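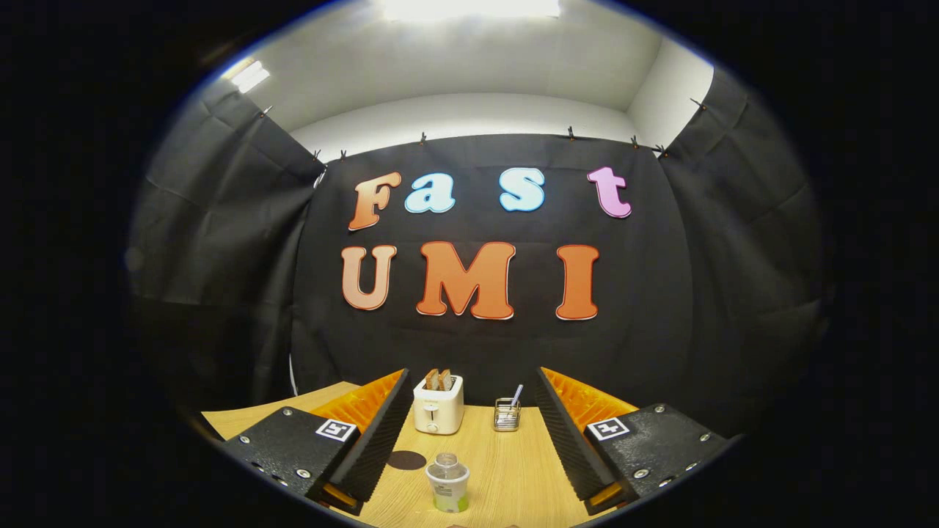
Climimau opens its lab to the public once a year, in May, and the same questions land in our inbox every time. Most of them concern food. Yes, the demo table has a toaster on it again, with two slices of toast sticking out of the top, and a plastic cup with a domed lid close by. You'll find it in front of the black curtains, under the big letters that say "Fast" and "UMI". Please read the rest before writing to us, and if you still want to write to us, Shadi Harb answers in the order received.

Can I eat the toast?
No. We had a long talk about this last year and the answer hasn't changed. Snacks for humans are in the lobby.

Will I get to try the gripper myself?
Yes. It's the hand-held kind, so you squeeze and the two fingers close. You get 2 turns, more if the line is short, which it won't be after lunch.

Do I need to know anything about robots?
No. Funmilayo Babalola gives a short talk at 10 a.m. and again at 2 p.m. She'll explain how people doing chores with a gripper in hand can teach an arm to do the same chores later, more slowly.

How old do children have to be?
Anyone under 14 needs an adult along. The adult also has to behave.

Is there a ticket?
Free, but there are 100 places per session and we do stop at 100. Book through the visitor page. If it says full, it's full - calling the front desk only makes the front desk sad.

Where do I park?
The Niltevia lot across the street. Don't use the Aquino loading dock, however empty it looks. The gate code for the lot is 2486 and works only during the open day.

Why do the fingers look so squishy?
The orange pads have ribs in them so they can give a little when they meet a cup. Ask Funmilayo and clear your afternoon.

Can I take pictures?
Of the demo table, go ahead. In the Mulel room next door, no, and there's a sign.

Will the robot make me coffee?
There's a machine in the lobby that does that. It takes coins.

I left a scarf there last year. Do you still have it?
We have four. Describe yours to Shadi.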